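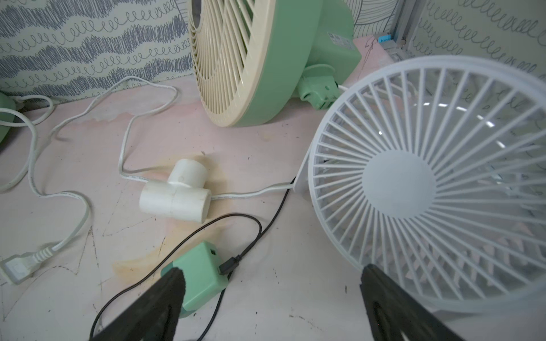 ¿Para qué enseñar a un robot a manejar cables si ya sabe mover cajas?
Para comprobar si el método aguanta cuando el objeto no se queda quieto. Una caja es una caja desde cualquier lado; un cable tiene una forma nueva cada vez que se lo toca.

Esa fue la tesis de la jornada de puertas abiertas en Zavala, 11 de septiembre de 2021, a la que llegué con hambre y con un folleto que prometía «el futuro de la manipulación». El futuro empezó con retraso y sin café.

Itzel Ochoa explicó el método en una sala con más sillas que enchufes. Una persona guía los brazos, se graban las imágenes y los movimientos, y una red aprende a imitarlos. Tienen 3168 demostraciones, de las cuales 209 se apartaron para evaluar. Pregunté cuánto se tarda en reunir todo eso. «Desde abril», dijo, con cara de recordar abril perfectamente. 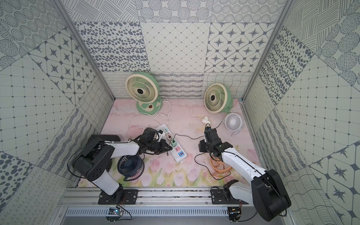 El resultado que más les interesa es modesto y por eso me lo creí. Si se quitan las cámaras de muñeca y se deja solo la vista general, la política sigue yendo hacia el cable, pero pellizca el aire a su lado – con mucha convicción, según Montserrat Tapia, que ha revisado más de 300 de esos pellizcos. Con las dos vistas falla menos, aunque confunde cables que se cruzan. Yo también, en casa, y a mí no me financia nadie.

En el turno de preguntas, un señor de Remdale quiso saber cuándo estaría a la venta. Tapia le contestó que es un banco de pruebas. El señor apuntó algo, sospecho que una fecha.

La visita a Orkholm, que figuraba en el programa, quedó aplazada.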